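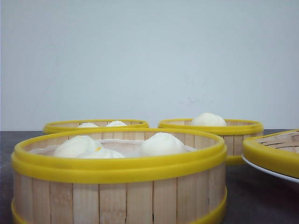

Session 4: Speaking Up in Meetings (and Being Heard)

Women in the Workplace, evening course
Tutor: Fathima Ekanayake

Welcome back, everyone! Last week's talk about job ads ran so far over time that we never got to the meeting logs, so we start with those tonight. Please have yours in front of you, even if it's only half filled in.

1. Going over the logs

You were asked to follow one regular meeting and note who spoke, who got interrupted, and whose name ended up next to each idea in the minutes. Look at your own log first and answer these on paper:

Who opened the meeting, and who closed it?
Did anyone repeat a point made earlier by someone else? Who got the credit?
Who took the notes? Was that person asked, or did it just happen?
When did you decide to keep quiet, and what were you thinking right then?

The last one is my favorite, and it's the one most people skip. Please don't skip it! Those little decisions go by so fast that we forget we made them.

2. Some words we'll be using

Interruption: somebody starts talking before you've finished and you stop. If you don't stop, we'll call it overlap. Plenty of friendly talk is full of overlap, so be careful when you code it.

Idea drift: a suggestion gets no reaction, then comes back ten minutes later in another person's mouth and everybody loves it. You'll have seen this one.

Office housework: booking the room, ordering lunch, taking minutes, buying the card. It has to get done, it takes real hours, and it hardly ever shows up in a review.

Echoing: repeating a colleague's point with her name attached. "I'd like to go back to what Nazma said about the delivery dates."

3. Case: the Drasby planning meeting

Nazma Liyanage is the only woman on a team of 16 at Driltimeck. She has spotted a problem with the schedule for the Drasby project and raises it early in the weekly meeting. Her manager, Asif Hayat, says "good, let's park that" and moves on. Near the end a colleague raises the same problem and gets a full discussion. Nazma is then asked to write it all up.
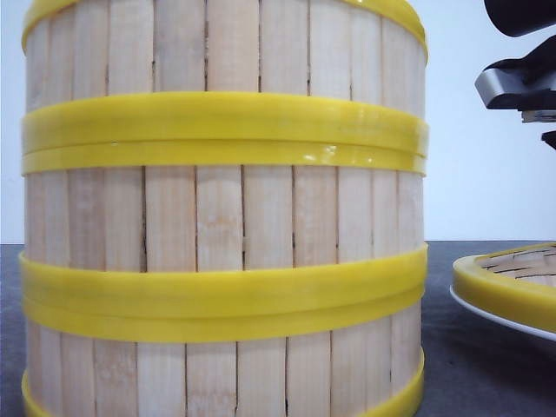
Before you decide what Nazma should do, think about what Asif could do, and what the other people in the room could do. We tend to hand all the homework to the person who got talked over - she's supposed to be firmer, louder, warmer, whatever the advice is this year. A chair who says "Nazma, you raised this earlier, do you want to start?" fixes more in one sentence than a whole weekend of assertiveness training.

In pairs, write three lines Nazma could say on the spot and two lines a colleague could say for her. Say them out loud! Lines that look great on paper can feel awful in your mouth, and it's much better to find that out in class.

4. Being out at work, or not

Hằng Lâm's reading looks at women who are also weighing up how much to say about a partner or a wife. Small talk before a meeting is where a lot of trust gets built, and if you spend it dodging pronouns you're already tired when the agenda starts. Read pages 1 to 9 closely and skim the rest. Nobody has to share anything personal in the discussion, and what people do share stays in the room.

5. For next week

Try echoing once in a real meeting and write half a page on how it went.
Read the Samarakoon chapter on performance reviews.
Write 200 words on office housework where you work or study.

Selvaraj Munasinghe is teaching Session 5, on asking for a raise. He's terrific, so bring questions, and bring your job description if you have one.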